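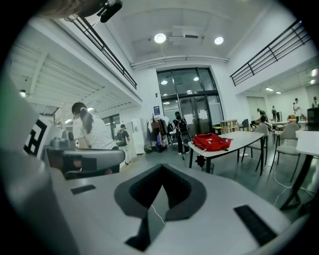

Figure 2. White hand-held gripper, with a second, grey mechanism to the left carrying a black-and-white square marker.

4.2 What people gave, and what they said they gave

The Premach clothing drive ran through March at two schools, Irura and Ulla, and ended with a pupils' fashion show in the Ulla dining hall. Donors filled in a slip for each bag, stating what was inside and whether it was fit to wear. Cai sorted the bags afterwards without sight of the slips, and Hutchins matched the two sets of records. The total came to 1,493 garments, a figure we trust, and the slips promised rather more, a figure we do not.

The largest gap lay in the word "coat". Donors used it for anything with sleeves and a zip, including dressing gowns and, on one slip, a wetsuit. We kept the wetsuit in the totals under "other outerwear" after a discussion longer than it deserved. Children's clothes were described far more carefully, often with the age of the child and sometimes with a short history of the garment. Several slips asked that a particular jumper go to someone who would appreciate it. The shelter staff at Lungu, who received the sorted clothes, told us they had no procedure for this but would bear it in mind.

Fitness to wear was a matter of some optimism. Of the 59 bags we set aside for a second look, 28 had been marked "as new" by the donor and contained at least one item with a broken fastening, a stain or a missing button. We do not read this as dishonesty. Most of us own a shirt that is as new in our own minds. When the faults were pointed out, donors tended to defend the garment, and one offered to come in and sew on the button herself, which she did.

The show itself had a clear effect on quality, though perhaps a smaller one than its organisers hoped. Pupils who were going to walk the length of the hall in their donations had washed and ironed them. Those who gave without appearing had been less thorough. Irura, which held no show of its own, sent more bags per class but also most of the single socks. We asked the Irura staff whether they would consider a show next year and were told, politely, that the hall was needed for exams.

Two limits should be noted. The slips were handed out late at Ulla, so the earliest bags there have no donor record and are left out of the comparison. Cai also knew which school each bag had come from, as the bags were different colours, and by the second week he had opinions about both schools. Section 4.3 turns to how long the clothes stayed on the rails at Lungu.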